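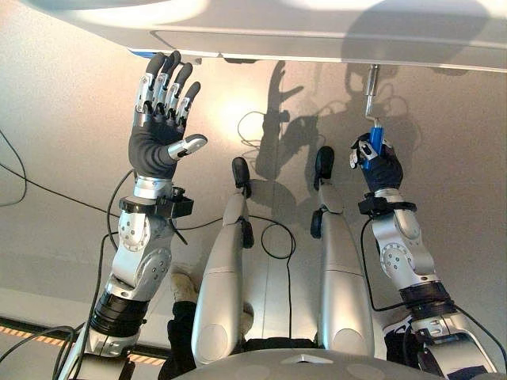 Sveinbjörnsson
Workshop and garage tips, Lundbridge Home Pages

I love a hand crank. No batteries, no remote to lose down the side of the couch, and you can feel through the handle how things are going up there! If you have a big white panel overhead with a slim crank rod running up to a little metal fitting, a bit of care goes a long way.

Start with your grip. Wrap your whole hand around the handle and keep your wrist straight. A bright handle like the blue one is a treat, by the way, and I wish every crank came with one (mine was bare metal for years and I was always hunting for it against the gray garage wall).

Keep the rod as close to vertical as the fitting lets you. When you stand too far back the rod leans, the joint at the top binds, and you end up pushing sideways on a small part that was only made to turn. Shuffle your feet until your hand is nearly under the fitting. It feels silly the first time and then the whole thing goes so smoothly you'll want to do it again.

Turn slowly for the last few turns in either direction. The moment it gets stiff, stop. Back off half a turn and look up before you try again.

Leave your free hand off the edges of the panel while you crank. If you want to check that it's sitting evenly, stop turning first, then reach up with an open palm.

Cleaning next — my favorite part. Wipe the smooth underside with a barely damp microfiber cloth and a drop of dish soap, working along the seam and never across it, so you don't pack dust into the gap. An old soft toothbrush is perfect for the seam itself. Go easy around any colored strip near the edge, and skip scouring powder altogether. Strong overhead light shows every streak, so buff dry with a second cloth.

For the rod, a dry rag is usually plenty. If yours has a rough spot, rub it lightly with 200 grit paper, wipe off all the dust, and finish with a thin coat of paste wax. I use the little tin from Tonar in Plelthorpe and it has lasted ages. Keep wax off the handle!

A squeaky fitting wants 2 drops of light oil and no more. Put a sheet of newspaper on the floor, add the oil, crank a few turns each way and wipe up what runs down the rod. I do mine in September, before the garage gets too cold to enjoy being in.

If the rod lifts off, hang it on a hook at shoulder height, handle end down.

Contact Lundbridge Home Pages | © Lundbridge Home Pages, all rights reserved | Back to top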